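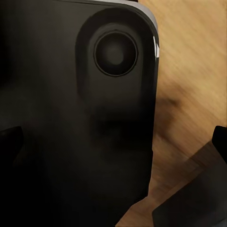 *Phone, rear camera side.*

## Call for participants: Walking Home, second round

Posted 5 April 2021

The Urkutel Sound Archive is looking for people who live or used to live in Flellach and are willing to talk about the walk home from school. We mean the route itself: streets, shortcuts, the dog you crossed over to avoid, the shop where you stopped. Any decade is fine. So is any school, including the ones that have closed.

The first round ran last November and brought in 669 recordings. Most of them cover the center of town and the streets north of the river. We have very little from the Ikent side and almost nothing from the farms past Moroz Road, where many children walked a long way or waited for a ride. Those are the areas we want most this time, but we will not turn anyone away for having grown up two blocks from the library.

### Who can take part

- Anyone 18 or older
- You went to school in Flellach for at least one year
- You can speak on the subject for nine minutes or more in any language

You do not need a good memory for dates. If you are not sure of a street name, say so on the recording and keep going. Parents and grandparents who walked children to school are welcome too, and so are former crossing guards and bus drivers.
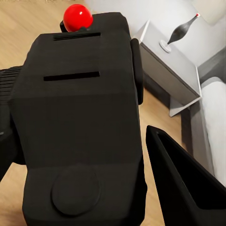
Larysa Prokopenko wrote to us after the first round: I thought I had nothing to say past the second corner. Then I remembered the wall we used to balance on, and the woman who came out to shout at us, and I talked for half an hour. My sister listened to it and says I have the wrong side of the street. She is sending in her own version.

We are happy to take two versions of the same walk. Brothers and sisters should record separately and compare later.

### What you would do

1. Fill in the sign-up form. It asks for your name, the school, and the years you went there.
2. Pick a call time, or tell us you would like to record on your own.
3. Talk. If you choose a call, an interviewer will ask a few questions at the start and mostly listen after that.
4. Mark your route on the map we send you. Pencil is fine.
5. Read and sign the release. 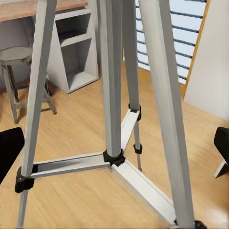 *Tripod legs and braces on a wood floor.*

Sound is all we need. If you would like to add video, you can, but it will be stored separately and will not be part of the listening map. Turn off fans and radios before you start - a clock is all right.

### Payment and rights

Each participant gets $50, paid by check once the signed release arrives. You keep the right to withdraw your recording at any time before the map opens. You may also ask us to use a first name only, or no name.

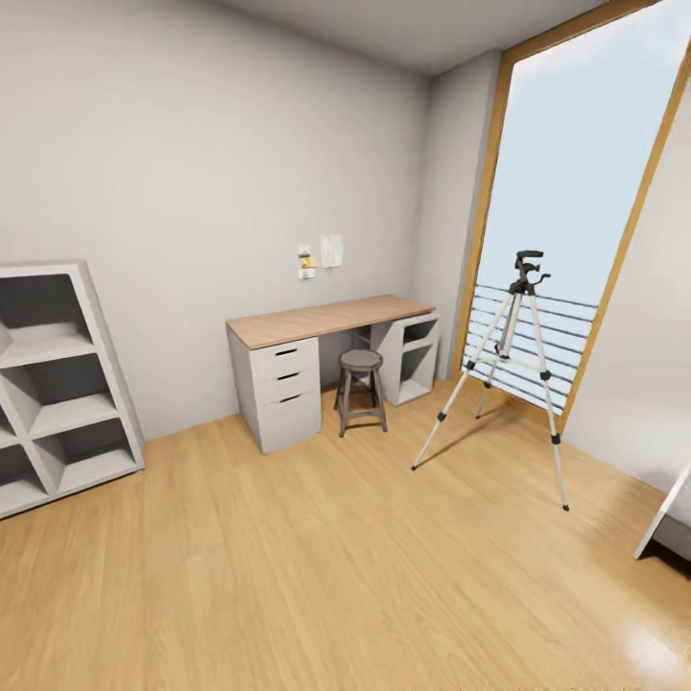
Does it have to be a happy story, one reader asked by email, because mine mostly isn't, and I would still like the route to be on the map.

It does not. Tell us as much or as little as you want, and if there is a part you would like closed to the public, note the place on the release and we will close it.

### How to apply

Write to the Urkutel Sound Archive, P.O. Box 907, Flellach, or pick up a form at the library desk. Please include a phone number and the best hours to reach you. Sign-up stays open until all call times are filled.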